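Search this site Search Go

Household Practice 3: Table Linen, Protection and Care
Handout for Unit 3, Printed Cloths

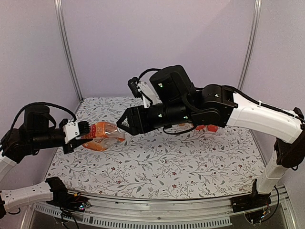
Fig. 1. Floral-patterned cloth with a bottle lying on its side. Note the branching stems and the small dark red flowers.

Bring this handout to the practical. You will need a pencil, a soft tape measure and the cloth you were asked to bring from home. If you have no cloth, take one from the drawer under the window and sign for it.

1. Reading a print

Before you wash or iron a printed cloth, look at the print. Prints on a white ground show marks sooner than prints on a coloured ground, and they also show fading sooner. The cloth in Fig. 1 has a white ground with thin grey-brown stems, small grey leaves, tiny buds and dark red flowers. Most of the print is pale. The red is the colour to watch.

Terms used in this unit:

Ground: the colour behind the print.
Motif: the flower, leaf or figure that is printed.
Repeat: the distance from one motif to the next identical motif, measured along the length or the width.
Scattered print: motifs spread over the ground with no obvious rows.
Border print: motifs run along one or more edges.
One-way print: the motifs all point in the same direction, so the cloth has a top and a bottom.

To find the repeat, pick one motif that is easy to recognize. Lay the tape on it and follow the cloth until you meet the same motif in the same position. A large repeat can be longer than the piece you have, in which case write "repeat not found" on your sheet. Do not guess from a photograph, as the angle shortens the far side.

2. Testing for colour

Reds and dark blues are the usual trouble. Ingeborg Leitner's notes from the laundry course give the test we use, and it works on most printed cottons.

Dampen a corner of white rag with cool water. Press it on a coloured part of the print, near the hem, and count to 45. Lift and look at the rag. If there is colour on it, wash the cloth alone in cool water and dry it flat, away from other linen. If the rag is clean, repeat with a drop of your usual detergent on the rag. Some dyes hold in plain water and let go in detergent.

Write the result on your sheet even if nothing came off.

3. Bottles and other things that mark

A bottle standing upright touches the cloth with its base only. A bottle lying down touches along its side, and a cap that is not fully closed can leak for some time before anyone sees it. Drinks, oils and liquid cleaners all behave differently once they are in the fibre.

Drinks with sugar or colouring: blot, then flush with cool water from the back of the cloth. Do not use hot water first. Heat can set the colour.

Oil: blot, cover with cornstarch, leave for 45 minutes, brush off. Follow with a little dish soap worked in by hand.

Liquid cleaners: rinse straight away with plenty of water. Check the label on the bottle for bleach. Bleach marks on a print cannot be taken out.

Ink from paper labels: let it dry, then dab with rubbing alcohol on a cotton ball. Test near the hem first.

Condensation is a smaller matter but it comes up every year. Cold plastic bottles sweat, and the water can carry dust into a white ground and leave a grey ring. Blot with a dry cloth. If a ring has already formed, dampen the whole panel and let it dry evenly.

4. Fitting a cloth to an odd shape

Most patterns in the binder are for rectangles. Not every surface is one. Trays, window seats and shelf bottoms may be narrower at the back than at the front, or have a curved front. For these:

Make a paper pattern first. Brown wrapping paper is fine.
Mark the centre of the front and the centre of the back.
Place the pattern on the cloth so that a motif you like falls near the front centre.
Check the front corners. A flower sliced in half at the corner looks like a mistake.
Add 3 cm all round for the hem. On a curve, clip the hem allowance every 3 cm so it turns without puckering.

Cut one-way prints with the tops of the motifs toward the back. Scattered prints can go either way, which saves cloth.

5. Pressing and storing

Press on the wrong side while the cloth is still slightly damp. Set the iron for the fibre and not for the colour. If you do not know the fibre, start low.

Store printed cloths rolled on a tube with the print inside. Folding is acceptable if you change the fold lines each time. Keep them out of direct sun. The storeroom shelf for this unit is labelled Delaunay and the tubes are in the bin beside it.

6. To hand in

Your sheet, with the ground colour, type of print, repeat and colour test results.
Your paper pattern, folded, with your name on the outside.
A sample hem on a curve, at least 45 cm long.

Sheets go in Clémence Marchal's box by the end of September. Late sheets go to the office, form 971. Anyone still missing a cloth can order plain or printed cotton from Trovorel through the office; quote item 3958 and allow time for delivery.

Reading for next unit: Binder section 4, Quilted and Padded Covers.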